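The Year I Learned to Write Letters Again

By Ilona Lakatos

Feb 17, 2021
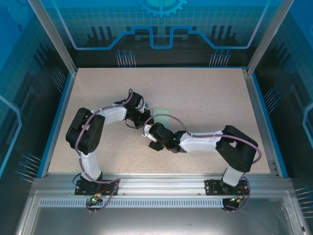
My grandmother wrote letters the way other people brush their teeth. Every morning, at the kitchen table, one page, both sides, and then she'd walk it down to the box at the end of Hopkin Street in her slippers. When she died we found a shoebox with 180 replies in it, tied up in kitchen string, and I sat on her bedroom floor and read until my legs went numb.

So last April, stuck at home and sick of my own phone, I bought a pack of plain paper and decided to write to someone. But who? I went through my address book (a real one, paper, half the people in it have moved) and landed on Oluwatosin Afolabi, who was my roommate in Plarance for two years and who I hadn't talked to in seven. We didn't fall out or anything. She had a baby, I changed jobs, and then it got embarrassing to call.

That first letter took me almost a week! I kept starting with an apology and it kept sounding like something you'd send to the bank. In the end I wrote about the soup I was making, which was her recipe, and which I had burned. I told her about the neighbor's dog. I asked if she still sang in the car. Then I mailed it before I could read it over.

Her answer came 20 days later, four pages, in that big slanted handwriting I used to see on our grocery lists. She does still sing in the car. Her son is in first grade and hates socks. She also said I'd always put the onions in too early, and she was right, I tried it her way that same night.

We've kept it up ever since. I've gotten picky about pens, which my husband finds very funny, and I know the mail pickup times by heart. My handwriting was terrible to begin with, all cramped up, and my hand would ache after half a page. Now I can fill three without stopping, though my lowercase r still looks like a v and Tosin teases me about it.

What I like best is the lag. By the time she reads that I'm worried about something, I've usually stopped worrying, and then her advice shows up and I get to enjoy it like a present from somebody who doesn't know the party's over. I wrote her a whole page in the fall about the leak in our roof. She wrote back two pages on roofers. The roof was long since fixed, and I read every word.

I owe her one right now, as it happens. It's on the counter, half done, under a bag of onions.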